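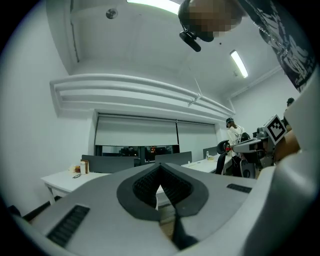
A reply under my last post says grey partitions make a shared office calmer and I should stop moaning until I've tried them.

I have tried them. Grey desk partitions, white walls, white roller blinds, and I could still hear every word from the next workstation.

**2/** The Driketti brochure promises "acoustic comfort". It doesn't say how much, or compared with what. I emailed in July to ask and got the same brochure back.

**3/** Price for 12 of them from Grorkedeck: £1089, delivery extra. For fabric on feet. Tiedemann wanted more and couldn't tell me what was inside the panel either.

**4/** What they do manage is stopping you seeing who's at the next desk. Fine, if that's what you're after. Call it a screen and charge screen money.

**5/** Blinds, same story. Pulled most of the way down after dark, with the ceiling tubes on, they leave you a strip of black glass and a very white room. Ukum sells this look as "soft evening light". Soft compared with a dentist's, maybe.

**6/** Someone will say carpet. Carpet might help. I'd want to stand in a room with it and one without before paying for it, and so far no showroom has offered me the one without.

If you've measured the noise before and after putting partitions in, send me the numbers. I don't need to hear that it feels nicer.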